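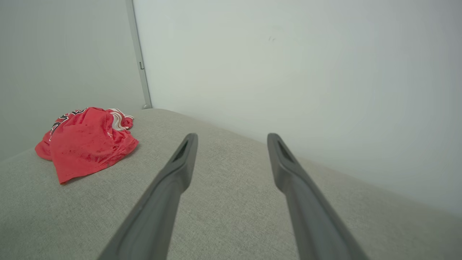 Washing and Drying Dyed Clothes: Frequently Asked Questions

6 min read

These answers cover household washing of dyed cotton, polyester and blended garments. They do not cover leather, suede, silk or anything labeled dry clean only. Where the care label and this page disagree, follow the label.

Why do some reds bleed more than other colors?

Deep reds need a large amount of dye to reach full strength. Part of that dye bonds with the fiber and part stays on the surface. The surface portion is called loose dye or unfixed dye, and it comes off in water. Navy, black and dark purple behave the same way, but a small amount of red shows up more clearly on white fabric, so people notice it sooner.

How do I test a garment before the first wash?

Wet a hidden area such as the inside of the hem with warm water and a drop of the detergent you plan to use. Press a white cotton cloth against it for a full minute. Check the cloth under daylight. If there is color on it, wash the garment alone and repeat the test afterward. Most garments pass after two or three washes. A garment that still marks the cloth after 6 washes is unlikely to improve and should stay out of mixed loads for good.

Does salt or vinegar set the dye?

No. Salt is used in some dyeing processes to move dye out of the bath and into the fiber, but adding it to a finished garment at home does not fix loose dye. Vinegar has a role in acid dyeing of wool and nylon. It has no useful effect on cotton dyed with reactive or direct dyes. Commercial dye fixatives exist and work on some dye classes. Read the product sheet before use, and test it on a seam allowance.

What water temperature should I use?

Cold for anything dark or bright. Warm for lightly soiled pale items. A temperature of 90°F or below counts as cool-to-warm on most home machines and is adequate for ordinary sweat and dust with a modern detergent. Hot water releases loose dye faster and is best kept for white towels and bedding.

Machine settings marked "cold" vary with the supply. In January, tap water in many northern houses is too cold to dissolve powder properly. Use liquid, or dissolve the powder in a jug first.

How much should I load?

Fill the drum loosely, to three quarters at most. Garments need to move past each other. In an overfull drum, folds stay pressed together, and loose dye is deposited along the creases in streaks. This is the usual source of the pale pink lines people report on gray sweatpants.

My whites turned pink. Can they be saved?

Often, if they have not been through the dryer. Proceed as follows.

1. Take out the garment that bled and set it aside.
2. Keep the stained items wet.
3. Rewash at once with detergent in the warmest water the labels allow.
4. If the stain remains, soak overnight in oxygen bleach at the rate printed on the tub. Do not use it on wool or silk.
5. Rinse twice, and air dry until you are satisfied with the result.

Chlorine bleach removes many dyes from plain white cotton. It yellows spandex and weakens polyurethane coatings, so keep it away from sportswear and elastic waistbands.

What about printed numbers and logos?

Plastisol and heat-transfer prints fail from heat and abrasion. Turn the garment inside out, close any zippers in the load, and dry on low or on a line. Do not iron directly over a print. If a transfer has started to lift at a corner, place baking parchment over it and press with a dry iron on medium for ten seconds. Let it cool before moving it. This works once or twice on most transfers and then stops working.

Should I use fabric softener on polyester?

No. Softener leaves a waxy film that slows the movement of moisture through the fabric and holds odor. If softener has already been used, two or three washes without it will remove most of the film. A half cup of white vinegar in the rinse compartment may help with hard-water residue. Never combine vinegar with chlorine bleach. The mixture gives off chlorine gas.

How do I remove sweat odor that survives washing?

Odor that returns as soon as the fabric warms up is held in body oil, and cold water alone may not lift the oil. Turn the garment inside out and soak it for an hour in lukewarm water with an enzyme detergent. Wash as usual. Avoid leaving worn clothes in a closed bag. Spread them over a rail or a chair back until wash time.

Do color catcher sheets work?

To a degree. The sheets carry a treatment that attracts some dyes in the wash water. They will pick up light bleeding. They will not protect a white shirt from a new dark towel. Treat them as a backup to sorting.

Can a dyed garment stain furniture?

Yes, by a process called crocking, in which dry or damp fabric rubs loose color onto another surface. Pale upholstery is the most exposed. Damp fabric transfers more than dry. To remove fresh transfer from a washable cover, blot with cool water and a little dish soap, working from the outside of the mark inward. On fixed upholstery, look for the cleaning code first. W means water-based cleaners are allowed, S means solvent only, WS means either, and X means vacuum only.

How long does line drying take?

In July, with a light breeze, a cotton T-shirt dries in about 3 hours. Polyester takes less than half that. Dry bright colors in shade and inside out, because direct sun fades reactive reds and blues over a season.

Who maintains this page?

Velimir Papadopoulos wrote the original version for the Worbridge Laundry Notes. Urszula Jasińska revised the sections on bleach and upholstery.

Comments (3)

marnie_k
The hem test saved a load of towels for me. Question on fixatives: do they do anything for indigo? My jeans still mark everything.

Urszula Jasińska
Indigo sits on the fiber as a pigment and most home fixatives are not made for it. Wash the jeans cold, inside out, by themselves, and expect some rub-off for the life of the garment.

T. Rosales
Parchment trick worked on the left sleeve badge and not on the right one. Same shirt, same iron.

Related
Reading a care label: the symbols in order
Hard water and detergent dosing
Removing grass and clay stains
Upholstery codes W, S, WS and X
Cleaning the filter on a front-loading machine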